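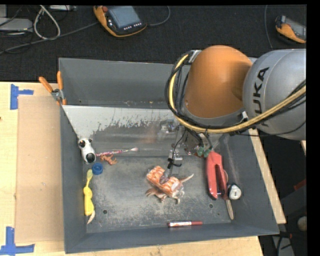

A town can lose a lot of water before anyone gets to drink it. The water gets out through cracks and loose joints in the pipes under the streets. Think of a big bin, like the gray one on the table, filled to the top with water. If it had a tiny crack near the bottom, you might not notice anything for the first few minutes. Come back the next morning and the water would be a lot lower. A town's pipes work the same way, except that they are buried, so you can't just look at them to see how much is gone.

How water gets to your house

Most towns take their water from a river, a lake or a well. In the town of Omudcombe, it comes from a lake called Clerby Reservoir. A reservoir is a lake that is used to store water. Many reservoirs are made by building a wall, called a dam, across a river.

From the lake, the water goes to a treatment plant, where it is cleaned and tested. Then pumps push it uphill to a tank. The tank in Omudcombe stands on Holzer Hill, higher than all the houses. The water wants to run downhill, and its weight pushes it along the pipes and up to your faucet. That push is called water pressure.

The big pipes under the main roads are called water mains. Smaller pipes branch off them, and one small pipe goes to each home. Omudcombe has about 200 miles of pipe in all.

Why pipes leak

Pipes get old. Some of the iron pipes in Omudcombe have been in the ground for 90 years. Iron rusts when it is wet, and rust makes the metal thin and weak.

The ground moves, too. When soil freezes it swells, and when it dries out in a hot summer it shrinks. Either one can bend a pipe or pull a joint apart. Tree roots and heavy trucks can also do damage.

Sometimes a main breaks all at once and water comes up through the road. This is called a burst. It looks very bad, but people see it right away and call for help, so it usually gets fixed quickly. A small leak can be worse. It may run day and night for months and soak away into the soil.

How people find leaks

One way is to listen. Water squeezing out through a crack makes a hissing sound, and the sound travels along the pipe. Workers touch a long metal rod to a valve and put an ear to the other end. There are also small electronic listeners that can be left on pipes. They work best at night, when the streets are quiet.

Another way is to measure. A meter is a device that counts how much water passes through a pipe. Omudcombe is split into 30 zones, and each one has its own meter. In the middle of the night, most people are asleep and hardly any water is being used. If the meter for one zone shows a lot of water going in at that time, there is probably a leak somewhere in it. Then the workers know where to start listening.

How a leak is fixed

First the workers close the valves on both sides of the leak. A valve is like a faucet inside the pipe. The homes on that piece of street have no water for a while, usually less than four hours. Next the workers dig down to the pipe. A small crack can be covered with a metal sleeve that is bolted around the pipe. If the damage is bigger, they cut out the bad part and put in a new one. Then they flush the pipe to clear out any dirt, and fill in the hole.

Who pays and who decides

In some places the town runs the water system itself. In others it hires a company. Omudcombe hires a company called Esivance to look after the pipes, but the town council decides how much money can be spent. The money comes from water bills.

This can lead to arguments. New pipes cost a lot, and paying for them may mean higher bills. Some people would like to replace the old pipes now, before they break. Others would like to keep bills low and fix leaks as they happen. The council listens to both sides at a meeting and then votes. In Omudcombe the vote on next year's pipes is held in June, and anyone who lives in the town can come, including children.

What you can do

If you see a wet patch on the road when it hasn't rained, or water bubbling up through grass, tell an adult. The adult can call the number on the water bill.

You can check at home, too. Put a few drops of food coloring in the toilet tank and wait without flushing. If color shows up in the bowl, the tank is leaking. Ask an adult before you try it, and flush when you are done.

Words to know

Burst: a sudden break in a pipe
Main: a large water pipe under a street
Meter: a device that counts how much water goes by
Reservoir: a lake used to store water
Valve: a part that opens or closes a pipe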